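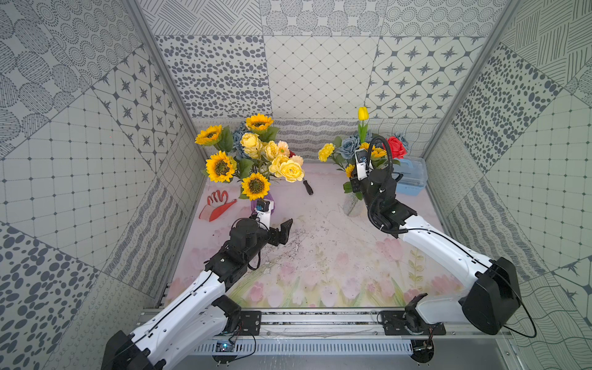 教室だより 2021年5月

バタバタしてます。とりあえず連絡事項から。

母の日のアレンジ講座、おかげさまで満席でした。キャンセル待ちだった方、ごめんなさい。次は12月のリース講座まで大きいのはなし。単発のレッスンは毎月やります。定員8名のまま。席の間隔あけたいので増やせません。

持ち物。はさみ、エプロン、持ち帰り用の袋。ワイヤーとテープはこちらで用意します。グルーガンは2台しかないので、お持ちの方は持ってきてもらえると助かりまます。

それから材料の話。いつも造花を入れてもらってるZellentさん、春の分で廃番がけっこう出ました。白の小花と、くすみピンクのラナンキュラスがもうないです。代わりはFlundeoのを試し中。茎がちょっと固い。ペンチないと切れないかも。色はいいです、特に黄色。

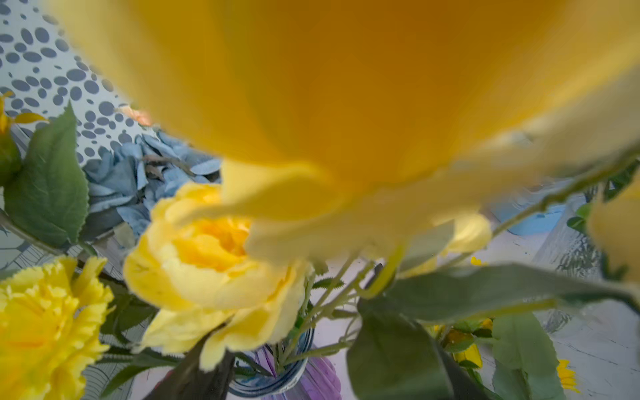 で、よく聞かれるお手入れのこと。布の花は水洗いしないで、ドライヤーの冷風でほこりを飛ばす。温風だめ、接着がゆるみます。細かいところは化粧用の古い筆で。直射日光の当たる窓辺は色あせが早いので、ひと夏そのままはおすすめしません。しまうときは箱に薄紙をふんわり。押しつぶれた花びらは、スチームを遠くから当てて指で戻すとだいたい直ります。アイロンの当て布は焦がした人がいるので(私です)やめたほうがいい。

セレ先生(Lesego Celeさん)の色合わせの回、好評につき再演します。同系色だけでまとめるときは濃いのを下、薄いのを上。前回やったとき、みなさん逆にしてて面白かった。それもありだと思います。日程は調整中、決まり次第メールします。

アンケートの返信、97通いただきました。全部読んでます。多かったのは「夜の部がほしい」。検討中です、鍵の関係があって即答できず。「駐車場が狭い」はすみません、どうにもならないです。となりの有料のほうへお願いします。

忘れ物。紺の折りたたみ傘、老眼鏡ひとつ、Stevensのマスキングテープ。受付の引き出しにあります。6月に入ったら処分しちゃいますので早めに取りにきてくださいね。

会費の振込がまだの方、今月中でお願いします。名前はカタカナで。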